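6.3 Grip fault: fingers creep or stop short

Read before clearing code 111. Applies to hand-held grippers with the soft finger pads. Older Katsaros mounts - see 6.5.

CAUTION: Keep your other hand out of the jaws until the fault is cleared. Firdevs Öztürkmen got a pinched thumb in January doing exactly this check.

1. Stop the recording. Save the log even if it looks short.
2. Let go of the object. Do not pull it out sideways, the pads tear at the ribs.
3. Open the jaws all the way. Check both pads for splits or grit.
4. Wipe the two square markers, dry cloth only. A smudged marker reads as a wrong finger width and gives the same code.
5. Close on a mug handle, slow.
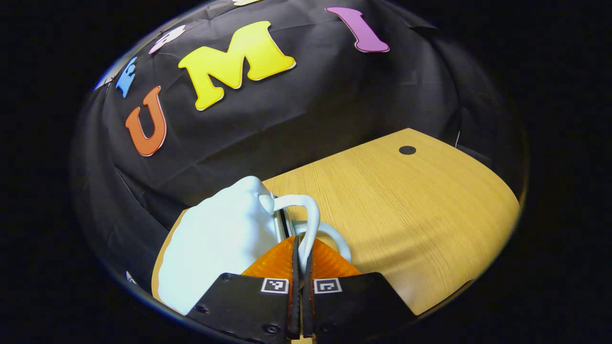
Fig. 6-2. Jaws at the mug handle, one marker on each finger plate.

6. Watch the width value while you hold. Drift under 400 counts is OK. Over that, go to step 7.
7. Check the screws on both plates. Snug, not tight. Overtightening bends the plate and you will be back here tomorow.
8. Open again and compare the fingers. Both should lean in by the same amount.
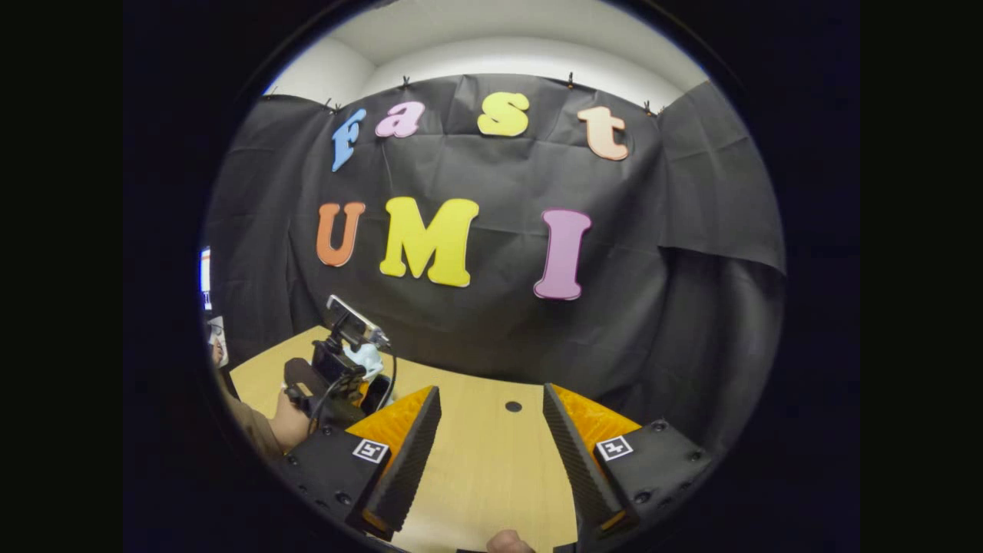
If one side lags, swap the pads left to right and repeat from step 5. Lag moves with the pad - replace the pad. Lag stays put - bad mount, tag it and send it to Theano Moschos at the Hener bench.

NOTE: Code 133 is not this fault. Thats lost tracking, see 6.4.

9. Re-zero with jaws fully closed and nothing between them.
10. Clear the code, run one test grip, write the unit number in the Skikitz log.

Do not clear the code twice in a row without doing steps 3 to 8.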